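Chore robots still slow on mending, Harnar trial finds

Machines can fold a towel but not reliably sew on a button, according to trial results released by Harnar in February.

The Grondton workshop set its two-armed unit 800 household and shop-floor tasks, from wiping benches to closing torn seams. It finished 489 without help. Thread work scored lowest, at 40 of 60 attempts abandoned. 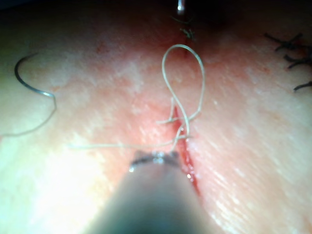
Harnar engineer Shufen Yan said surgical robots remain the benchmark for thread handling, though a surgeon steers them. A curved needle and a loose loop of pale suture over an incision pose the same problem as a hem - slack that has to be controlled. Mending stays a manual job for now, Yan said.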